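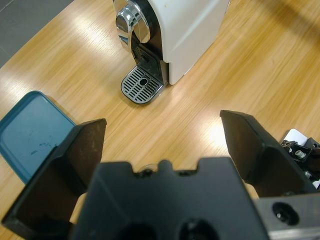

Capsule coffee machine on a wooden tabletop.

Tornside Entertainment News -- Publishing Support
Ticket 3497
Subject: Celebrity gallery pages showing captions against the wrong person
Opened by: Zulkifli Lau, Features Desk
Assigned to: Ionuț Crăciun, Site Support
Date opened: 5 May 2025
Priority: High
Status: Closed

Description of fault (Z. Lau)

The Features Desk wishes to report a fault in the red carpet gallery for the Brerketti film awards. The gallery holds 268 photographs. From photograph 17 onwards, each caption appears one place too early, so that guests are named under pictures of other guests. A supporting actress has been captioned as her former husband. Her publicist has written to the desk twice and has asked for a correction with an apology.

The captions are correct in the editing screen. The fault is seen only on the published page, and on both telephones and desktop computers. The desk has saved and published the gallery again without any change.

Reply 1 (I. Crăciun)

The report has been received and the fault has been confirmed on the public page. The gallery has been taken offline until the matter is settled. The article linking to it remains live, with the gallery link removed.

Please confirm the following:
Whether any photograph was withdrawn after first publication.
Whether the gallery was built in Toma or brought across from Foma.
Whether other galleries from the same evening are affected.

Reply 2 (Z. Lau)

One photograph was withdrawn at the request of the picture agency, as it showed a guest's child. It stood at position 17. The gallery was built in Foma in April as an empty template and moved to Toma before the event. The after-party gallery appears correct, but no photographs have been withdrawn from it.

Reply 3 (I. Crăciun)

Thank you. The cause has been found. When a photograph is withdrawn in Toma, its caption should be withdrawn with it. Templates brought across from Foma keep captions in a separate list, and the two lists are matched by position. In this case the caption list was shortened twice -- once by the editor and once by the overnight tidy-up -- while the photograph list was shortened once. Every later caption therefore moved up by one place, and the final photograph was left with none.

Action taken:
1. The missing caption has been restored from the saved copy.
2. The caption list has been joined to the photographs by reference number in place of position.
3. The overnight tidy-up has been switched off for all galleries moved from Foma.
4. Stored copies of the page have been cleared.

A search of the archive found 8 further galleries built from the same template. None has had a photograph withdrawn. They will be converted in the same manner.

The Features Desk is asked to check the names in full before the gallery is restored. Site Support is able to confirm that captions match their records, but cannot confirm the identity of any guest.

Reply 4 (Z. Lau)

The names have been checked against the agency list. One spelling was corrected, which was an error by the desk and unrelated to this ticket. Please restore the gallery. The wording of the apology has been agreed with the publicist and will appear at the foot of the article.

Reply 5 (I. Crăciun)

The gallery has been restored and the link replaced. Until the remaining galleries have been converted, editors should not withdraw photographs from them without first contacting Site Support.

Ticket closed with the agreement of the Features Desk.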